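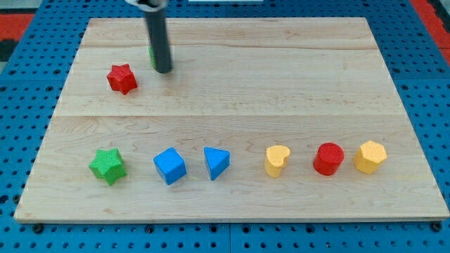
*3 min read*

**Sorters and block-handlers wanted, Trotcombe workshop, casual, start ASAP**

Posted Fri 23 November

We're short two people and the Christmas orders are not waiting. If you can tell a heart from a star and don't mind doing it all morning, read on.

Durrani makes and repairs shape blocks for kinders, libraries and toy lending places. Stars, hearts, cubes, triangular prisms, the lot. Bright colours, chunky, sized for small hands. We sell new sets and we also take old sets back, sort them, clean them, make the sets up again and send them out. The second bit is where we need help.

## The job

- Unpack returned sets at the bench, tip the blocks out on the board
- Sort by shape first, colour second. Please don't do it the other way round, the shelves are set up by shape
- Pair up the stars. A red one and a green one in the same shape is fine, they're meant to match in everything but colour
- Check edges. Our cubes have rounded edges, so if you find a sharp one it's come from somebody else's set, goes in the strays tub
- Check faces for chips, gouges, texta, teeth marks (you'll see a lot of teeth marks)
- Wipe down, let dry, bag, label, shelve
- Write up the sheet before you go home. Not the next morning

Blues get mixed up more than anything. Cube and prism are the same colour in most of our sets and people grab without looking. Slow down on the blues.

Yellow hearts are the piece we run out of. They go missing from nearly every set that comes back, no idea where they end up. If you find a spare, it goes in the hearts tray, don't just make up a set with two.

## The bench

You'll be working on pale maple boards on a blue pegboard-type top. Boards stay on the bench. They are for laying out on, not for cutting, not for your lunch. Blocks standing up where you can see the faces, with a gap between shapes so the next person can pick up where you left off. Small blocks do roll, the floor gets swept at the end of each shift and whoever finds them re-washes them.

Stools are provided, standing is fine too. Light's good in the mornings, bit grim after three.

## Hours

Shifts are morning or afternoon, weekdays only. Morning people start at 9. We'd like you for 2 shifts a week at least, more if you want them up to the break. Work runs through to the end of the school holidays and there may be more after that, can't promise.

Casual rates plus loading, paid weekly. Super on top. Ask us for the current rate when you ring, it's being reviewed and I don't want the wrong number sitting on a web page.

## You'll need

- Decent eyesight for colour. We do a quick check on the day, takes a minute. If you're colour blind still apply, the packing side doesn't need it
- Hands that are OK with small repetitive work
- A Working With Children Check, or be willing to get one. Some drop-offs are at kinders
- To be able to lift a full crate, or to say so if you can't and we'll split them
- Closed shoes

Experience not needed. We've had students, retired people, a baker who wanted afternoons. Folks who like jigsaws tend to be good at this. A driver's licence is handy for the Ellville run but no drama if you don't have one.

## Getting here

Unit 9, the long shed behind the Zevham building in Trotcombe. Gate's on the side street, the front one's been locked since September. Bus from Ellville stops at the corner. Parking along the fence, not in front of the roller door please, the courier gets stroppy.

## How to apply

Send a short email or drop a note in the box at the gate. We want:

- your name and best phone number
- which shifts you can do
- any days you definately can't
- one or two lines on work you've done, paid or not

No cover letter, no long resume, we wont have time to read it. Put job ref 1002 in the subject line or it'll end up in with the orders.

We'll ring people as the emails come in and fill the spots as we go, so earlier is better. Trial is one paid shift at the bench, sorting a real return. Bring a water bottle. Kettle and fridge are out the back, tea and milk supplied, bring your own coffee if you're fussy.

Questions, ring the workshop before midday and let it ring, the phone's at the other end from the bench.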